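Ticket 382 – Shared kitchen, Holloment House
Category: Furnishings and cleaning
Raised by: Margareta Preda, Residents' Services
Assigned to: Vasilică Gavrilă, Building Support
Priority: Normal
Status: Resolved, review in October

Summary of fault

Residents report that the table in the second-floor kitchen remains tacky to the touch after wiping. Plastic carrier bags left on the table cling to it, and on one occasion a bag pulled the tablecloth several inches towards the edge when it was lifted. The reporter asks whether the cloth should be replaced and whether shopping may continue to be unpacked there.

Log

09.15 – Ticket received. Reporter asked to confirm which cleaning product is in use and whether the fault affects the worktops as well.

09.50 – Reply from M. Preda: "The worktops are fine. It is only the table. We have been using the Geum surface spray from the cupboard under the sink, as instructed on the kitchen notice."

10.30 – Site visit by V. Gavrilă. The tackiness was present over most of the cloth and was heaviest in the middle, where residents put their bags down. The cloth was lifted and the table top beneath was found to be clean and dry. The cloth had also crept round, so that it hung lower on one side than on the other.

11.05 – Kitchen notice checked. It instructs residents to use the spray undiluted and does not mention rinsing. The notice dates from before the present cloth was issued and was written for the worktops. Aurelia Lazăr (Housekeeping) confirms that the spray leaves a film on tablecloths of this type unless it is wiped off with clean water.

11.20 – Stores consulted. The cloth is item 229 on the kitchen inventory, supplied by Ramstead. A spare in the same pattern is held but has not been issued, as the existing cloth shows no damage.

13.40 – Cloth washed down twice with warm water and a little washing-up liquid, rinsed, and dried with a towel. Tackiness gone from the edges. A faint trace remained in the middle and was removed with a third wash.

14.10 – Cloth put back and straightened. Four clips fitted under the rim of the table, two on each side. Lăcrămioara Dumitrescu, who occupies Room 72, asked that the clips should not stand proud of the edge, and they were turned inwards.

16.30 – Reporter asked to test the table in ordinary use and reply to this ticket.

17.55 – Reply from M. Preda: "Shopping has been put down on it this evening and nothing is sticking. Would you please send wording for a new notice? People are asking whether they may still use the spray."

Cause

Build-up of undiluted surface spray on the tablecloth. No fault was found with the table or with the cloth itself.

Instructions for residents (replaces the kitchen notice)

1. Wipe the tablecloth with warm water and washing-up liquid only. The spray is to be kept for the worktops.

2. Rinse the cloth with clean water and dry it before anything is placed on it.

3. Shopping may be unpacked on the table. Carrier bags, fruit nets and snack packets should be cleared once the food has been put away, and wrappers placed in the bin.
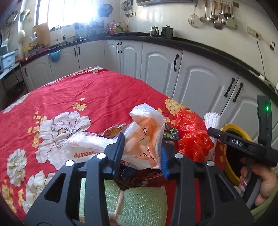 4. Lift bags straight up when removing them. Please do not drag them across the cloth, even when they are nearly empty.

5. If the cloth moves out of place, check the clips under the rim before pulling it straight.

6. Report any return of the tackiness on this ticket, quoting the number at the top – a new ticket is not required.

Further action

Nerea Marín to print the revised notice and remove the old one. A. Lazăr to check whether the Herneck annexe kitchen displays the same wording. The spare cloth stays in stores.

Ticket closed by V. Gavrilă with the agreement of the reporter.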